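Switching GPs after a new diagnosis - worth it?

prado57
Diagnosed with generalised anxiety at 57, after a lifetime of being told I was a worrier. My GP wants me back every 2 weeks while we sort out the dose. I'm not sure he's listening. Has anyone changed doctors partway through?

misov
I did. Took my file with me and had to tell the whole story again from the start, which was hard going. The new one was better, but I lost a month on the waiting list. I'd stay until the dose is settled.

Jendard
Disagree with misov. If you don't feel heard now, you'll stop telling him things, and then the dose will be wrong anyway. Ask the front desk for a long appointment with someone else in the same practice. They already have your notes.

misov
Fair point about the same practice. Mine only had the one doctor.

prado57
There are two others at mine. Gap fee is the same. I do find it hard to ring up and ask, though - I rehearse the call and then don't make it.

dralleo
Book online if they have it. I haven't rung a clinic in years. Also write down your symptoms before you go in, one page at most. I took in a 200-line list once and we got through the first few.
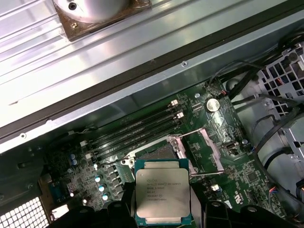
Ballarat, November

Jendard
One page is still too long for me. I do five lines on the back of an envelope and hand it over.

prado57
Booked online with one of the others, a long appointment. Haven't told the current GP yet.

misov
You don't have to. The front desk will sort it out.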